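Subject: Re: [flisalberg-interfaith] Voter guide for the pews

On 29 November 2021, Blandine Moulin wrote:
> Could we print a short guide to the Joly ward race and leave it
> at the back of each church? 700 copies ought to cover us.

Blandine, I like it, and I say that as someone who still has most of the last guide in my garage.

My worry is the tone. Pastor Zusorow's draft runs to 19 pages and manages to find a verse for the parking ordinance. I read it twice and I'm now less sure about parking.

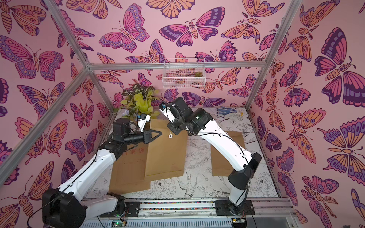 Can a church hand out a guide without picking a side? It can if every candidate gets the same questions and the answers are printed in full, with no gold stars from us.

So I'd send both candidates the same 2 questions, one on the shelter and one on the bus line, and give them 40 words each. Politicians hate that.

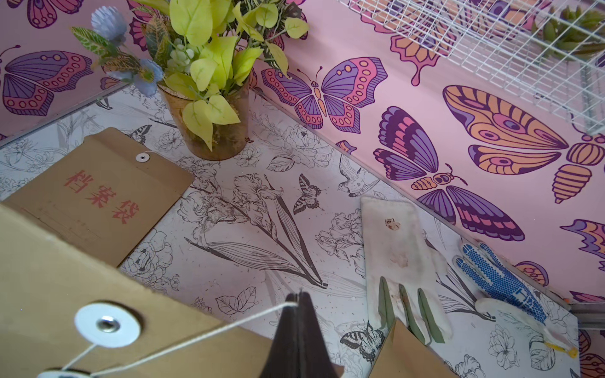

If either of them runs over, we stop at the fortieth word, even when it's "however." Stundard Hall wants to host a forum too, but the last one there ended in a hymn sung at somebody. I'd hold off until we have the answers back.

Who's got the candidates' addresses?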